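About Avton

Who we are
How we work
Who we work for
Contact

Avton collects examples of ordinary handwork for companies that train robots. We started in one rented room with a single table, and we now keep 19 tables going on two floors. The company was founded by Ingvar Hafstein and Hauwa Amadi, who had both worked in packaging and were tired of programming arms one motion at a time.

Who we are

Hauwa Amadi runs collection. She writes the task sheets, trains new operators and decides when a task is finished. Ingvar Hafstein handles clients and contracts. Lefteris Koutsoukos looks after the hardware, meaning the grippers, the cables and the computers they report to. Jytte Hjaltadóttir leads review. The operators come from all sorts of jobs. We have had bakers, a dental assistant, a retired typesetter and plenty of students. Nobody needs a technical background to start, but steady hands and patience help a lot.

How we work

Our operators work with a gripper in each hand. They do a task the way the sheet asks, put everything back, and do it again with the items moved. The jaws have a camera's view of their own, so the learning system gets to see what the fingers see as they come down to a table or close on an item.

A session begins with the check Lefteris wrote. The operator opens both grippers all the way over a bare stretch of tabletop, closes them, and opens them again. The software compares the readings with those from the last session. If they have drifted, the gripper goes back to the bench.

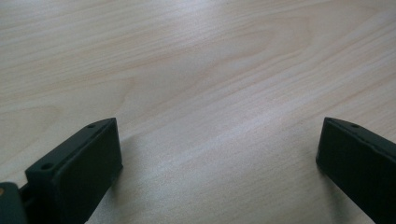
After the check the operator reads the task sheet out loud, start to finish, and then begins. A sheet is one page. It names the items, the starting layout, the goal and the mistakes we want left in. Leaving mistakes in surprises new clients. If an item slips and the operator picks it up again, we keep that recording and label it, so the system has examples of recovery as well.

A standard order is 2000 recordings of one task family. Operators work in turns of 40 minutes and then swap out. Tired hands start taking shortcuts, and the shortcuts get learned along with everything else.

Small flat items take the most time. Paper packets bend, stick to their neighbors and turn sideways in the jaws, and a person corrects for that without thinking. We want those corrections on record. Our packet and organizer family is now the one clients ask for most.
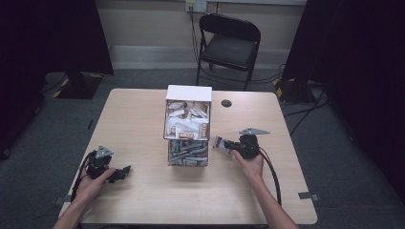
Þórarinn Briem of Dilberg wrote to us after his first packet order that he had expected the smooth recordings to be the useful ones, and that his team ended up asking for more of the slow, awkward picks. He also complained that our labels for a second attempt were unclear. He was right about that, and in August we changed them.

Review

Every recording is watched by a person before it leaves the building. Jytte's group checks that the two hands are in step, that the label matches what was done, and that the task sheet was followed. In the last order for Zoëga they sent back 571 recordings, most of them for a wrong starting layout. We did those over at our own cost.

Who we work for

Our clients are mainly makers of packing and kitting equipment, along with two university labs. Small orders are fine. The smallest we take is one task at one table for 6 days.

Delivery is through Drondex, our own file portal. Clients can browse recordings by task, operator number and label before they download anything. Operators appear by number only.

Contact

Write to the collection desk with a short note on the task and the items involved. Samples of the items can be mailed to us. The front door is open from 8:30 a.m., and the loading entrance is at the back of the building.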